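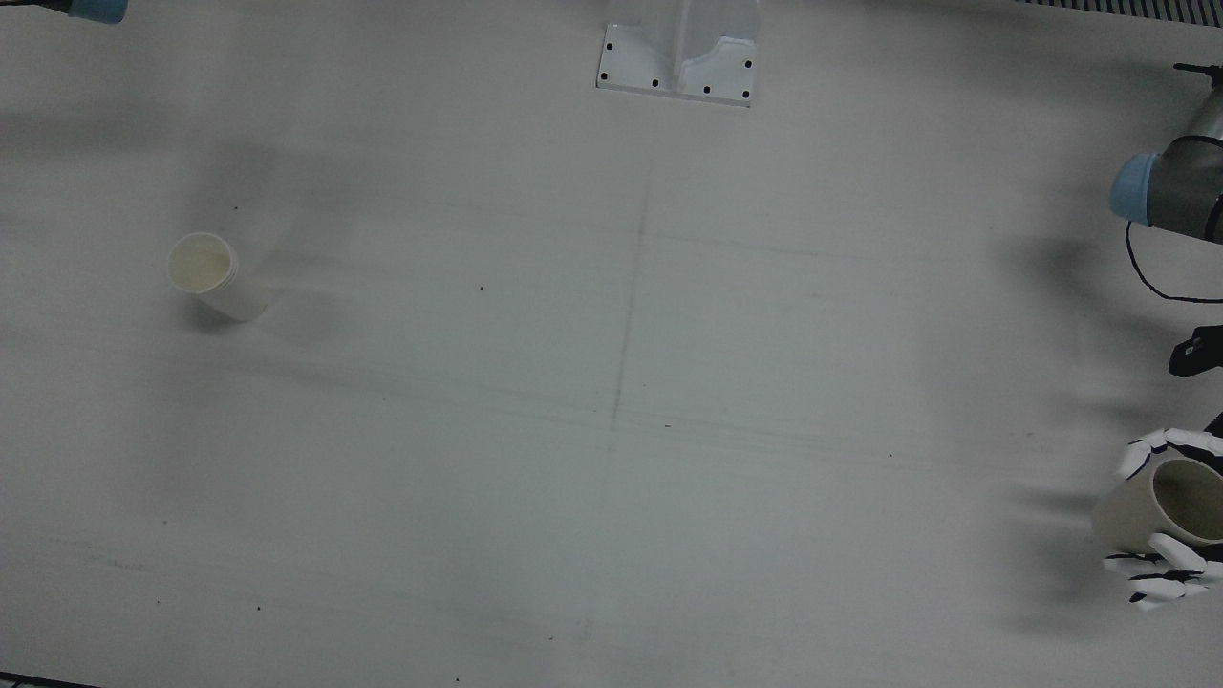 Left hand holding one paper cup, the other cup on its side across the table.

How to compare two robot hands with nothing but cups

I've had a few emails asking how I decide whether a new hand is any good before I commit to bolting it on for good. My answer is paper cups! Paper cups and a mug, a spreadsheet, and a free afternoon. You can get fancy later with force sensors and proper test objects, but a paper cup will show up most of a hand's bad habits before lunch (it squashes, it slides, it rolls away, and it costs next to nothing when you crush it).

I run two arms over one table and I wanted to compare the Tremeck hand with the older Burkus one I'd been using since last July. If you've only got one arm you can still do all of this, you'll just be swapping hands halfway through, so keep your hex keys handy.

What you'll need

A sleeve of paper cups, all the same size. Plain ones are best, because printing on the side confuses some trackers.
One ceramic mug, something you don't love.
A pale, matte tabletop. Mine has seams in it and I use them as reference lines for placing things.
A wrist camera, and at least one fixed camera looking down at the table.
Somewhere to write scores. Paper is fine.

Setting up

Start with the controllers off and check your cable slack. I can't say this loudly enough. Move each arm by hand through the whole reach you plan to use and watch what the wrist cable does. You want a big lazy loop that never goes tight and never hangs low enough to sweep the table. I once lost most of a morning to what I thought was a calibration fault in the Burkus hand, and it was the cable tugging the wrist round at full stretch.

Next, set the speed. I do first runs at 40 percent and I don't touch that setting until both hands have finished the full round. If you speed one of them up because it's going well, your comparison is cooked.

Then pick your start positions. I use 6 of them, marked in pencil on a sketch of the table so there's no tape for the cameras to latch onto. Spread them out and put a couple near the limit of the arm's reach, as that's where the wrist has to come in at a silly angle and you learn which hand copes.

Round one: the upright cup

Easy one first. Stand the cup up, approach from the side, close, lift, hold for a slow count, put it down. Do it four times from each position. Score it as clean, ugly or dropped. "Ugly" for me means the wall of the cup buckled, or the cup tilted so far you'd have worn your coffee.

The thing to play with is closing force, and my tip is to come up from below. Begin with a grip so soft the cup slips straight through the fingers and add a little at a time until it stays put. Write that number down. Now keep going until the wall caves in, and write that one down too. The gap between the two is the most useful thing you'll get out of the whole afternoon. A hand with a wide gap is forgiving, and a hand with a skinny gap is going to give you grief every time the humidity changes.

Round two: the cup on its side

This is where it gets fun. A tapered cup lying down will roll in a curve as soon as a finger nudges it, so the hand has to get its fingers around both sides at close to the same moment. Come down from above with the hand open a bit wider than you think you need. I had mine too narrow to begin with and spent ages chasing cups round the table.

If you can set finger timing separately, try having the lower fingers arrive a touch early so there's something under the cup when the upper ones curl over. That one change took the Tremeck hand from dropping most of them to a 61 percent clean rate, which I was pretty chuffed with for a first go. The Burkus hand closes everything together whether you like it or not, and you have to fix it all with the approach angle instead.

Change the direction the mouth points between goes, too. Grabbing near the rim and grabbing near the base are different jobs. The rim is stiffer, the base is narrower, and the bit in the middle crumples if you breathe on it.

Round three: a mug in one, a cup in the other

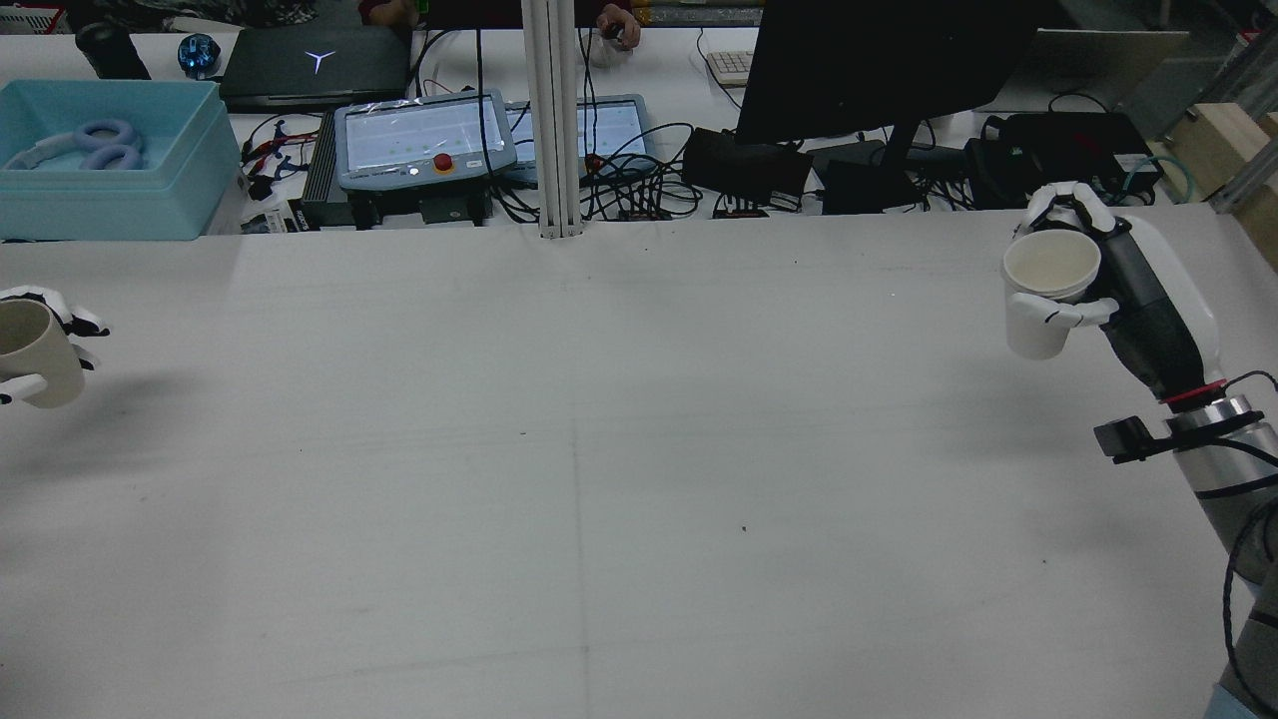 I like running both arms at once for this round, as it catches a mistake I keep making, namely leaving the same grip settings on both sides. The mug wants a firm hold and good contact at the fingertips, because glazed ceramic is slippery. The cup wants barely anything. Save them as separate profiles with names you can't mix up. Mine are called MUG and NOT THE MUG, and I still loaded the wrong one and flattened a cup.

Keep a hand near the emergency stop whenever both arms are live, and keep your lunch off the table.

Check your lighting while you're at it. Hands throw long shadows across a pale surface, and my tracker was treating the edge of one as the edge of the cup. Svetozár Hudec (he wrote in about my last controller post, thanks mate!) suggested locking the exposure on the overhead camera before each round, and it cleared up most of the false edges. For the last few centimetres I trust the wrist camera over the fixed one anyway, at least until the fingers close and block half its view.

Scoring

I give two points for clean, one for ugly, none for dropped, and I keep the rounds separate. Lump them all together and a hand that's brilliant with upright cups can hide the fact that it's hopeless with everything else. Bin any cup that's been dented, even slightly, since a creased wall will buckle at a much lower force the next time.

The Tremeck came out ahead for me on side grabs, and the Burkus was a smidge steadier on the mug. So the Tremeck stays on the left arm for now and I'll leave the old one where it is until the Havlíček fingertip pads turn up. I'm hoping those sort out the slipping on glazed surfaces. If they fit, I'll rerun round three with the same profiles and add the numbers to the bottom of this page.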